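Shared workshop tests kitchen robot in simulation first

Two members of the Veststead workshop in Wunberg are building a robot helper for the kitchen sink, and for now most of the work is being done on a computer.
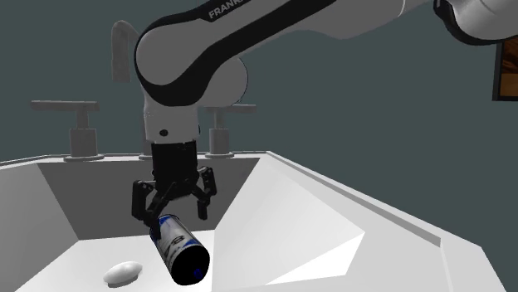

Gaétan Ross and Zoi Karamanlidis started the project in September under the name Calvo. The plan is a bench-mounted arm that can pick up cans, soap and other small things left in a sink and set them to one side so the basin can be rinsed.

The simulated kitchen includes a white sink, a gooseneck faucet with lever handles and a Franka arm with a two-finger gripper. Ross built the room model at home over three weekends. Karamanlidis writes the control code and runs it in the evenings on the workshop's shared desktop.

"The sink is harder than a table," Karamanlidis said. "The walls slope, the faucet is in the way and the arm has to come in from above."

The pair have logged 2109 simulated pickups so far. Cans gave the most trouble in the early runs, Ross said, as they tended to swing in the grip when taken near one end. He has since slowed the lift and changed where the fingers close. Soap is still on the list – the bar is low and rounded, and the gripper often pushes it along the basin floor.

A full-size arm is beyond the project's budget. The two are making a smaller one from printed parts and secondhand motors, with a gripper cut on the workshop's own machines. The base and the first three joints are finished. The wrist is waiting on a bearing.

The arm will be mounted beside an old utility sink in the Broren Street building, where members wash brushes and coffee cups. Ross said the water will stay shut off for the first tests.

The workshop is open to members from 6 p.m., and the room model is on its shared drive for anyone who wants to try it.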